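Ticket: Episodes rejected on drawer task, head camera timestamps drifting
Project: Hadgu bedroom set
Site: Skitstead apartment
Opened by: Bo-ram Yoon
Assigned to: Rattana Srithong
Priority: Normal
Status: Resolved

Bo-ram Yoon, 9:40 am
The checker is throwing out far more drawer episodes than it should. After last night's upload we had 2,953 episodes in the Hadgu set, and the drawer task is the only one with a high reject rate. The reason given is always the same: "gripper state and image out of step." Pick-up and wipe tasks from the same station pass fine.

I watched a few of the rejects back. The demonstrations themselves look good. The operator reaches the knob, closes, pulls, lets go. But in the log the gripper reads closed while the head camera still shows the fingers open on either side of the knob.

Already tried:
- Restarted the recorder
- Swapped the head camera's USB port
- Ran the checker again on the same files, same result

Rattana Srithong, 10:15 am
Thanks. Is it the same offset each time, or does it grow over the episode? Also please tell me which recorder build the station is on. Skitstead was supposed to move to the new one in September and I can't see whether that happened.

Bo-ram Yoon, 11:05 am
It grows. Near zero at the start, around 85 ms by the end of a long episode. Short episodes pass, which explains why the other tasks look clean. Still on the old build.

I set up on the nightstand again and recorded a fresh batch, upper drawer only, with the arm starting from the knob so the grasp comes early.

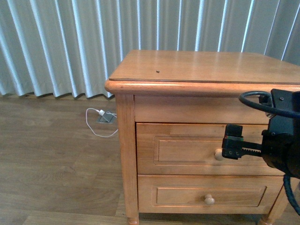
With the early grasp most of them pass, so the checker is doing its job. The trouble is in whatever happens later in the episode. I don't want to keep collecting this way, though – we need the approach in the data, and an episode that starts at the handle teaches the policy nothing about getting there.

Rattana Srithong, 1:20 pm
Agreed, don't change the protocol to get around it. The old build stamps camera images with the camera's own clock and arm readings with the host clock. It lines them up once when you press record and never again. The Rolldale task lists are longer than what that build was made for.

Please do this:
1. Stop recording and let the upload queue finish.
2. Install the new build from the Hurkinov share.
3. In the recorder settings, set clock sync to "continuous."
4. Record one long episode, at least 90 seconds, and send me the log before you start a full batch.

Bo-ram Yoon, 2:50 pm
Done. Step 3 didn't stick the first time. The setting went back to "once" after I closed the window, and I had to save the station profile as well. Worth adding to the setup page.

Long episode recorded and log attached. Offset stays under 2 ms from start to end.

Rattana Srithong, 3:30 pm
Log looks right. I've added the profile step to the setup page.

For the old rejects: leave them in the reject folder and don't delete anything. Both clocks are in the raw files, so I can restamp them with a script. Any episode that still fails after that will have to be recorded again. The batch with the early grasp should be tagged "partial" and kept out of training.

Bo-ram Yoon, 4:10 pm
Tagged. Going back to full-length episodes on both drawers now. OK to close.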